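Zulano user forum > Drawing and diagrams > Connectors and lines

Thread: Connectors let go of the shape when I move a group

mlunde_draw wrote:

Hello all. I use Zulano for the floor and process diagrams at my work, and I have a problem with connectors which I cannot solve with the manual.

I have a diagram with 19 shapes. Eight of them are put together in one group. When I drag the group to the right, the connectors inside the group follow as they should, but the connectors which go from the group to shapes outside stay where they were. The end of the line is then lying in the empty paper. If I move one shape alone, without the group, the connector follows it perfectly.

I have tried to delete the connectors and draw them again. The new ones behave the same way. I have also tried to save in the older file format and open again, with no change.

Is there a setting for this, or must I ungroup each time? I would be thankful for any advice.

Märta
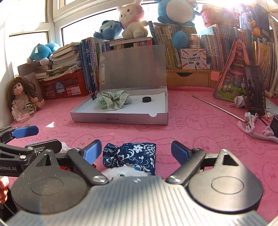
Eide, October

I should add that I have moved to a different office and this computer was set up new for me, so it is possible that some preference is different from what I had before. On the old computer I do not remember this problem, but I also did not use groups very much there.

pelle_k wrote:

Look at the end points of the connector when you select it. Are they red squares or green circles? Red is glued to the shape. Green only sits on top of it, and then nothing holds it when the shape goes away.

mlunde_draw wrote:

Thank you for the quick answer. They are green. But I dropped them exactly on the connection point, with the zoom at the highest level, so I thought they must be attached.

pelle_k wrote:

Exactly on the point is not enough if Glue is turned off. Snap will pull the line to the right place and it looks attached, but snap and glue are two separate things in Zulano. Open Tools, then Drawing Behavior, and see if "Glue to connection points" has a check mark. On a new installation it has none.

tuborg_lines wrote:

I don't agree that this is the whole explanation. I have Glue on, I have red squares, and my connectors still let go when the shape is inside a group. In my opinion it is a bug in version 8 and it was not there in 7.

The only safe way is to ungroup, move everything with a selection box, and group again.

pelle_k wrote:

It is not a bug. When you make a group, the group gets its own connection points on the outer border. If you draw a connector to the group after grouping, it glues to the border. If you drew it before grouping, it is glued to the shape inside. Both should follow.

tuborg_lines wrote:

"Should" is the word. I can send you a file where it does not happen.

pelle_k wrote:

Please do. And write which option you have under Group Behavior, it matters.

mlunde_draw wrote:

I have now turned on the glue setting. The existing connectors did not change, they are still green. Must I really draw all of them again? There are 17 which go out of the group.

dratport_anna wrote:

No, you don't need to draw them again. Select one connector, take the green end, pull it a little away from the shape and drop it back on the point. It turns red. It is a bit boring for 17 lines but faster than drawing, and you keep the line style and the text.

If you have the Dratport add-in there is also a command called Reattach Ends, which does it for everything in the selection. It takes the nearest connection point, so check afterwards the places where two points are close to each other. I had one arrow that went to the wrong side of a decision box and I did not see it before it was printed.

tuborg_lines wrote:

I would not recommend an add-in for this. Reattach Ends changed the routing on all my right-angle connectors, and I used a whole afternoon to put the bends back.

dratport_anna wrote:

You can lock the routing first – Format, Line, Keep Bends. Then it only touches the ends. But yes, save a copy before.

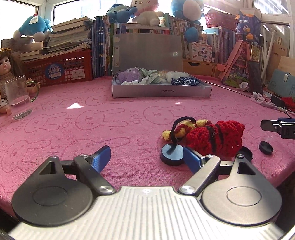 Last edited by mlunde_draw at 4:40 pm

I did it by hand in the end, since I am not allowed to install add-ins here. It took about 8 minutes. All the ends are red now, and when I drag the group, 15 of the lines follow correctly. The other 2 still stay behind. They go to the same shape, the one with the rounded corners at the bottom of the group.

pelle_k wrote:

Was that shape imported? Shapes from Disteo files come in with their connection points as plain marks. They look right, but they belong to the page and not to the shape.

mlunde_draw wrote:

Yes, it comes from a Disteo file which a colleague made. How can I see where the points belong?

pelle_k wrote:

Ungroup, then move only this shape. If the small blue crosses stay on the page, that is the reason. Delete them, select the shape, take the Connection Point tool and click on the border where you want the new ones. Hold Ctrl while you click. After that glue the two lines again and make the group.

mlunde_draw wrote:

The crosses stayed on the page. I have made new points, and now both lines follow the group. Thank you to all of you.

One small question remains. The text on one connector has moved away from the middle of the line. Can I put it back without typing it again?

dratport_anna wrote:

Select the line and drag the yellow handle. Or right click, Reset Text Position.

tuborg_lines wrote:

My own file has no Disteo shapes in it, so for me the matter is not solved. I have sent it to pelle_k. Group Behavior is set to "Group first", if that helps.

pelle_k wrote:

Got the file. Try "Members first" while I look at it, and close and open the drawing after you change it. The setting is only read when the file opens.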